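Short thread on what I've been doing to the replay tool in Rastero, for the few of you who use it.

1/ Background: Rastero takes recordings from our hand-held grippers and turns them into trajectories a policy can train on. Video in, poses and finger widths out. I maintain the part in the middle, which does the time alignment and throws out bad episodes.

2/ The old version threw out too much. On the last batch we had 284 episodes and it rejected almost 100 of them. I went through the rejects by hand over two evenings. Most were fine.

3/ The problem was the tracking check. It looked for a jump in position between two frames and failed the whole episode if it found one. One bad frame near the end of a long recording and you lost all of it.

4/ Now it splits at the jump instead. If the piece before it is long enough, it stays. If the piece after it is long enough, that stays too, as its own episode with its own start pose. The minimum length is 40 frames and you can change it in the config.

5/ Loredana Bortolotti asked why not just smooth over the jump. I tried it. The smoothed path looks nice in the plot, and then the arm follows it straight through the edge of a box. I would rather have less data. 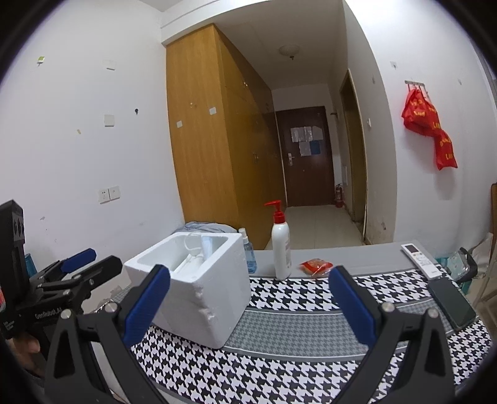 6/ Second change is finger width. We used to read it from the distance between the two pads in the image, with one fixed scale for every device. That scale was measured on one gripper in January and then copied everywhere, by me.

7/ Each device now gets its own calibration file. Open the fingers all the way, close them all the way, hold each for a second, done. The loader refuses to run if the file is missing. It used to fall back to the default and say nothing, and I lost a week to that.

8/ Tablecloths. Strong repeating patterns give the visual tracker trouble when the gripper gets close, as one check looks a lot like the next. Hayat's fix was to weight features by how far away they are, so walls and doors count for more during the last part of a reach. It went in on 18/10/2018 and is on by default.

9/ It does cost some speed. Processing on my desktop is 20 percent slower with the weighting on. If your tables are plain you can turn it off - the flag is in the readme.

10/ What still doesn't work: two grippers in one recording. The time alignment is OK, but each one gets its own map and the maps don't agree on where the table is. Olley has a branch that merges them using shared features. It works on short episodes and drifts on long ones.

11/ Also not fixed: clear plastic. Anything see-through gives junk depth, so the planner side at Dronanum ignores depth on those and goes with the recorded path. Fine for now. I don't have a better idea.

12/ If you have old rejects sitting on a disk, rerun them before you record more. The command is the same, just add the split option. Old calibration files won't load, so do those first.

13/ Bug reports go in the tracker please, with the log attached. I miss things in DMs.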